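Print this article | E-mail this article

12 shares | 3 comments

3.2 Materials and layout of the sorting board

The sorting task was built from things most classrooms already have. The base was a whiteboard with a metal frame, laid flat on a table so that the child could work from any side. We chose a whiteboard over a printed mat because the target area could be drawn, wiped and drawn again in a different spot between rounds, and because the raised frame stopped most blocks from sliding onto the floor. Earlier work at Clundton had used felt mats with sewn borders. Those were pleasant to handle, but the border could be felt with the fingertips, and Beneš and Hudec were concerned that some children were placing by touch and not by looking.

The target area was always a closed shape drawn freehand in black marker. We did not use a stencil. Štěpánek drew every shape herself during the first school term, and Kubíček took over in June, so there is some difference in size and roundness between the two sets. Ovals were preferred to circles. In the pilot, children given a circle tended to put the block in the exact middle, while an oval drew a wider spread of placements and gave us more to score.

The blocks were small plain cubes, each in a single colour. No letters, numbers or pictures were put on them. Children were asked to put the named colour "inside the line" and to leave the others where they were. The instruction was given once, and repeated once if the child asked. If the child moved a second block as well, this was noted but the round was not stopped.

A block was scored as inside if the whole of its bottom face was within the line, and as outside if the whole of its bottom face was beyond it. Anything touching the line was scored as a border placement and kept separate. Figure 4 gives the kind of arrangement scored as one inside and one outside: the green cube is within the oval, a little left of the middle, and the blue cube is on the board just past the line at the upper right. The two scorers, Hudec and Macapagal, worked apart and compared sheets at the end of each morning. Where they disagreed, the round was looked at again with Beneš present, and if no agreement was reached it was marked as border.

Marker lines wear. A sleeve dragged across the board will take out part of an outline, and a block pushed along the surface will do the same on a smaller scale. The oval in Figure 4 has gone faint and dotted on its lower left side, and there is a short stray dash of ink to the left of it. We had to decide early on how much of this to allow. The rule we settled on was that a line could be thin or broken so long as both scorers could follow it from where they sat, and that stray marks outside the shape were left alone unless a child pointed to them or asked what they were. Redrawing during a round was not permitted. Redrawing between rounds was left to whoever was running the table.

This rule has a cost. A worn line makes border placements harder to call, and three of the disagreements between scorers came from outlines of this sort. Atanasov, whose floor-tape version of the task avoids the problem, reports cleaner scoring, but tape cannot be moved quickly and children pick at it. We also tried a wax pencil supplied with the Usetti drawing set. It held up well against sleeves and was very slow to clean off, so we went back to ordinary marker after one morning.

Lighting was whatever the room offered. The board has a glossy surface and will show a weak reflection of a brightly coloured block beside it. Two children at the Wunik site touched the reflection before touching the block — both were under four years of age — and we have kept their rounds in the results, as neither went on to place the wrong colour.

Figure 4. Green cube inside the drawn oval, blue cube outside it.

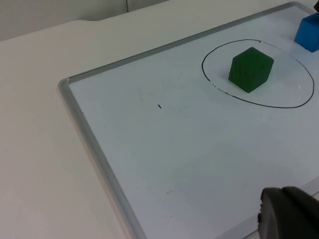 Between children, the blocks were taken off the board and set down again by the person running the table, with no fixed starting places. We had first planned a set order of starting places, marked on a card, but the card slowed the changeover and the younger children lost interest while they waited. Kubíček's notes give the longest wait as almost 3 minutes. Dropping the card shortened the wait, at the price of not being able to say how far each block had to travel. Distance is therefore left out of the analysis in Section 4.

Print this article | E-mail this article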